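Ticket 346: Sink clearing task stalls with one item left in basin
Opened by Dymphna Scanlon, Fendton kitchen team. Assigned to Kavinda Chowdhury. Status: open

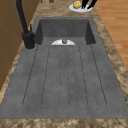
The clearing task is meant to take food out of the sink and put it on the plate, then stop. In the simulator it keeps stopping early and reporting the job as done. I have run the Illberg kitchen 11 times since the November build and it has ended early in 9 of them. The planner log says "basin clear" at a point where the small reddish-brown item is still down at the drain strainer. The yellow fruit is on the plate and the gripper is up by the plate too, at the far side of the basin from the drainboard. Nothing in the log shows an attempt at the second item.

Steps to reproduce
1. Load the Illberg kitchen with the stone sink.
2. Start the clearing task with default settings.
3. Leave it until the planner reports done.
4. Compare the report with the object list.

Expected: task carries on until the object list has nothing in the sink.
Got: task ends, item still listed in sink.

Comment, Kavinda Chowdhury, 09:40
Can you confirm which detector you are on? The Mollah one had trouble with small things on dark surfaces. Please also send the object list from one of the bad runs.

Comment, Dymphna Scanlon, 10:15
Mollah, default weights. List attached. The item is there with a correct position, so the simulator knows about it. The detector does not return it.

Comment, Kavinda Chowdhury, 13:05
Two separate faults, I think. The strainer has its own mask, and anything sitting on it or right against it gets merged into the sink fitting. I moved the item on to the drainboard, between the grooves, and it was found straight away. Moved it back and it went missing again.
The second fault is that the planner takes an empty detector result as proof that the basin is clear. It should look again from a second angle first.

Comment, Dymphna Scanlon, 13:30
Agree on both. I would put the second one first. A person doing the washing up checks the plughole without thinking about it, and we are selling this as a job you can walk away from. If it says done and leaves food on the drain, someone has to go and check every time, and they might as well have done it themselves.

Comment, Kavinda Chowdhury, 16:20
Second look added on a branch. It costs a bit of time per run. Mask fix needs new training images, so I have asked for 1,000 renders with items at different spots on and near the strainer. Not touching the real arm at Atden until those are in.

Next action: Dymphna to rerun the same kitchen on the branch and post the logs.

Related tickets
Faucet neck counted as obstacle when arm is clear of it
Plate rim contact on release
Task timer keeps running after planner reports done
Drainboard grooves picked up as cutlery

Fendton support desk | Contact us | Copyright Fendton | Back to top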